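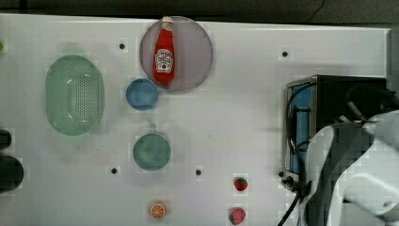 Ketchup bottle on a plate, colander, bowl, cup and toy fruit on the white table

Tips for the play kitchen: keeping it clean, complete and easy to put away
February 2020

We have a play corner in our house in Andholm, and three mornings a week other people's children use it too. Most of what I write below I learned from my neighbour Maarja Ots, who looked after small children for many years, and the rest I learned by doing it wrong.

Clear one table first

Do not sort on the floor. On the floor you will sit down, the children will sit down with you, and after ten minutes you are all playing. Take a plain table, a white one if you have it, and wipe it before you begin. On white you see every crumb, every hair and every small leaf that came off a strawberry.

Put things out with space between them. When they lie in a heap you cannot see what is missing or what is dirty.

Plates, bowls and cups

Real plastic plates from the picnic cupboard are often better than the toy ones. They are bigger, they do not slide so much, and you can wash them with the family dishes. Check the mark under the plate before you put it in the dishwasher. If there is no mark, wash it by hand in warm water with a little washing-up liquid.

Bowls and cups collect a grey line on the inside, where the side meets the bottom. A soft old toothbrush takes it away. For cups with a handle, brush also under the handle, where sticky fingers have been.

I do not dry these things with a towel, because the towel leaves fluff. I put them upside down on a rack and leave them until lunch.

The colander

If you have only one large piece in your play kitchen, let it be a colander. Children carry things in it, wash things in it and wear it on the head. For us it is also the washing basket. All the small food goes in, I hold it under the tap, I shake it, and it is done.

The holes are the difficult part. Play dough goes into them and becomes hard. Do not push it with a needle, you will only scratch the plastic. Leave the colander in warm water for half an hour, then brush it from the outside towards the inside. A wooden toothpick helps with the last ones.

Bottles and packets

Children love a bottle they know from the family table much more than a toy bottle with no name. If you want to give them an empty sauce bottle, wash it three times, let it dry open for two days and smell it before you close it. Tomato sauce smells for a long time. A spoon of bicarbonate of soda in warm water, left overnight, helps a lot.

Close the cap very firmly. If small children come to your house, fix it with glue, so that it cannot go into a mouth. If you want to keep the paper label nice, cover it with clear tape before the first play.
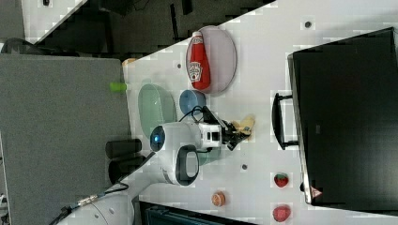
Keep bottles lying down when you put them on a shelf that children can reach. A standing bottle falls at the first touch and takes the cups with it.

Toy fruit

Look at every piece before you wash it. Hollow fruit with a small hole drinks water, and the water does not come out again. You find it in August, when it smells. Such pieces I only wipe with a damp cloth. Solid pieces can go in the colander with the others.

Press the leaves of the strawberries with your fingers. If they move, take the piece away until you have time to repair it. Anything small enough to go completely into the mouth of a child under three should stay in another box, on a high shelf.

Colours become pale in the sun. Do not dry fruit on the window sill.

Boxes that children can use

I have tried many boxes. Now we use two low ones from the Stollum shop, without lids, which cost me 6 euros for the pair. One is for food and one is for dishes. Before, I had five categories with labels, and my friend Josiane Le Goff laughed at me, and she was right. No child of four will decide if a colander is "cooking" or "serving".

Put the large pieces in first, on their side, and the small ones inside them. The cup goes in the bowl, the bowl goes on the plate. My son Marty does this alone now, and he is quicker than I am.

How often

In our house the food is washed on Friday, the dishes when they look dirty, and everything after somebody has been ill. The boxes are wiped at the same time. Broken pieces go out the same day, otherwise they come back to the table by themselves.

If you have a good method for wooden fruit with old paint, please write to me. I have not found one yet.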